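Street Food and Market Eats > Regional > Mosoti at home, broth or no broth?

brothfirst
Regular

OK so I finally made it back to the night market in Trellerden and I have eaten so much mosoti that I dreamed about it on the ride home. If you've never had one: it's a griddled bean-flour pocket, thick in the middle and lacy at the rim, stuffed with chopped pork shoulder and a lot of scallion, and they hand it to you with a cup of hot, sour bone broth. You tear off a corner, dunk it, eat it standing up, burn your mouth, and then do it again (and again).

I've been trying to make them at home and I'm close! Closer than I've ever been! The filling is right. The broth is right. The pocket itself keeps coming out like a sad pancake. It tastes good but it doesn't have the chew, and when I dunk it the whole thing falls into the cup.

What I'm doing now:

600 grams bean flour (I use Molent, the coarse one)
1000 grams water, warm
3 spoonfuls of lard, melted
salt until it tastes like something
rest 20 minutes, then straight onto the griddle

Where am I going wrong? I would love to hear from anybody who grew up eating these.

---

saltyporch
Member

Oh I love that somebody started this thread. Mosoti was my after-school snack for years and I get so happy when people outside the area find it.

Your water is way too high for a pocket! You've got a crepe batter there. The stalls work with something closer to a wet dough, you scoop it with your hand and it holds a shape for a second before it slumps. Cut the water by a third to start and see how it feels. It should stick to your fingers and annoy you.

Also, 20 minutes isn't enough for coarse flour. My aunt's stall mixed it in the morning and didn't light the griddle until dark.

---

baltosham_born
Regular

I'm going to be that poster. The broth is a Trellerden thing. In Baltosham you get mosoti wrapped in paper with pickled onion and a smear of hot pepper paste, and there is no cup of anything. It's a walking food. You can't walk with soup.

The reason yours falls apart in the cup is that it was never meant to go into a cup. The rim is supposed to stay crisp from the first bite to the last one, and dunking kills it. All that beautiful lace, gone in one second!

Agree on the water though. Way too wet.

---

brothfirst
Regular

Ha, I knew the onion people would show up. I've had the Baltosham kind and it's delicious, I'd eat it right now. But the soggy rim is the best part! It goes sort of silky and picks up all the sour from the broth. We can have both.

Saltyporch, thank you, that makes so much sense. I was pouring it with a ladle and thinking "this doesn't look like what they do" and then pouring it anyway. Does your aunt's batch ferment at all, sitting that long? Mine smelled like nothing.

---

saltyporch
Member

A little, yes. In May it barely did anything and by the hot part of summer it was bubbling by noon. You could taste which month it was. There was always a spoonful from the day before stirred in too, so it had a head start.

And I'm with you on the broth. Sorry, onion people.

---

kettle_and_crumb
Member

Jumping in from the bread side of the forum. I've never been to either town, but I made a batch last night after reading this and wow, where has this been all my life?

I used the Molent fine because it was the only one my store carried. Dough was smooth and easy to handle but the inside stayed kind of pasty, like underdone polenta. Coarse must give you better texture? Or did I have the heat too high? The outside was a gorgeous dark brown and I was so proud until I bit into it.

Left a bowl of it out with yesterday's scrapings mixed in, so I'll try again tonight.

---

baltosham_born
Regular

Heat too high, and probably too thick. Press it down harder than you think you should. In Baltosham they lean on it with a flat iron and you can hear it. The steam has to get out of the middle somehow.

Fine flour is fine for a thin one. I know people who prefer it. I don't, but I know them.

---

dumplingweather
Regular

Disagree about pressing! If you press it the filling squeezes out the side, the pork fat hits the iron and you're smoking out your kitchen (ask me about my smoke alarm). The stall I go to in Trellerden, the one at the river end with the long line, never presses at all. They put a lid on. Lid for the first side, lid off for the second. Steam cooks the middle and then the open side dries out and gets crunchy.

I've done it that way at home for ages and I've never had a pasty one. Medium heat, heavy pan, and leave it alone. The hardest part is leaving it alone.

---

baltosham_born
Regular

A lid. On mosoti. I need to go lie down.

---

dumplingweather
Regular

Try it once! Just once! I'll try the onions if you try the lid.

---

baltosham_born
Regular

Deal. But if my rim is soft I'm coming back here to complain.

---

kettle_and_crumb
Member

Second batch report. Lid on, lower heat, overnight dough with the scrapings in it, and the inside was cooked all the way through, springy and a tiny bit sour. SO much better. I still only have the fine flour so I can't say anything on that front. I did half with broth and half with onions like a coward.

Winner for me was onions, by a hair, but I think my broth was weak. I used chicken stock and vinegar. What makes it sour in the real one?

---

saltyporch
Member

Sour plums, dried, the small wrinkly ones. You simmer them with the bones and fish them out before serving. Vinegar gives you a sharp sour that's all up front, and the plums are rounder and stay with you. If you can't find them, tamarind gets you most of the way there. My cousins would yell at me for typing that but it does.

Put the green tops of the scallions in the cup before you pour. It smells amazing.

---

onepan_only
New member

Hi all, first post. Is a nonstick pan OK for this? I don't own cast iron and I live on a top floor with a very small stove. Everything in this thread sounds so good and I'd like to try it with what I've got.

---

dumplingweather
Regular

Welcome! Yes, use it. You'll get less color on the outside, and the rim won't go as lacy, but the middle will be perfect with a lid. A spoonful of lard around the edge when you take the lid off helps a lot with the crunch. Let it run underneath.

---

baltosham_born
Regular

Reporting back as promised. I tried the lid. The middle was very good. Better than mine, fine, I'll say it. The rim was soft, as predicted, until I flipped it and gave it an extra couple of minutes, and then it was crisp again. So I'm now doing lid, flip, and a press at the very end once the filling has set and can't run anywhere. Best of both, and no smoke!

I will not be making soup.

---

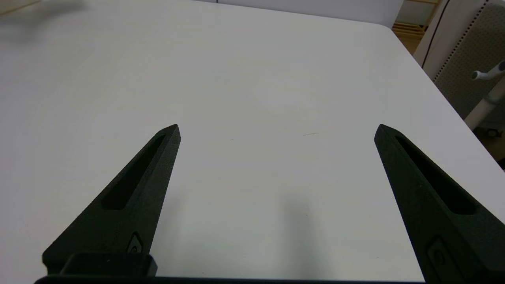
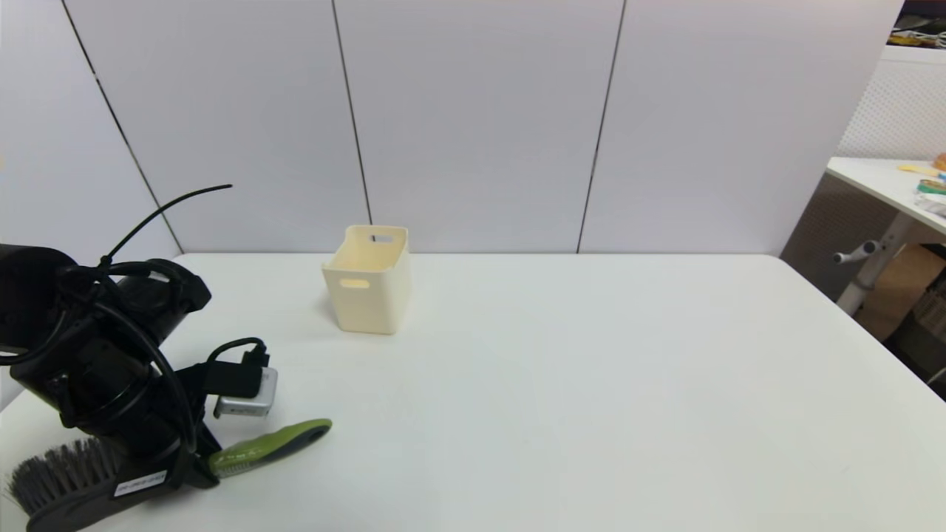
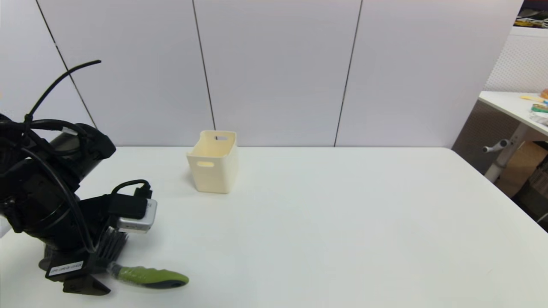

brothfirst
Thread starter, Regular

You people are wonderful. Third attempt last night and I think I've got it!

Kept the 600 grams of Molent coarse, dropped the water the way saltyporch said, and went by feel from there until it stuck to my fingers and annoyed me. Lard the same, all 3 spoonfuls. Covered it in the morning and forgot it until dinner. No starter in this one, I saved a spoonful for next time. Then lid on for the first side, lid off, flip, and the late press from baltosham_born, and I actually yelled when I cut it open. Chewy! Cooked through! Lace all the way around!

And it held up in the cup. I dunked one whole, left it there while I went to get a napkin, and it was still in one piece when I got back.

Two things I'm still working on. My filling is a bit dry now that the pocket cooks slower, so I might leave more fat on the shoulder or add a splash of the broth before I stuff them. And sealing the edge is a mess. I've been putting a scoop down, then filling, then another scoop on top, and it drifts. Do the stalls fold it or stack it? I stood there watching for an entire evening and I was too busy eating to notice.

---

saltyporch
Member

Stack it, but make the top scoop smaller than the bottom one and wet your palm before you smooth it over. The bottom edge should come up to meet it. So happy for you!!

---

baltosham_born
Regular

We fold. But congratulations, it sounds great. Put an onion on it.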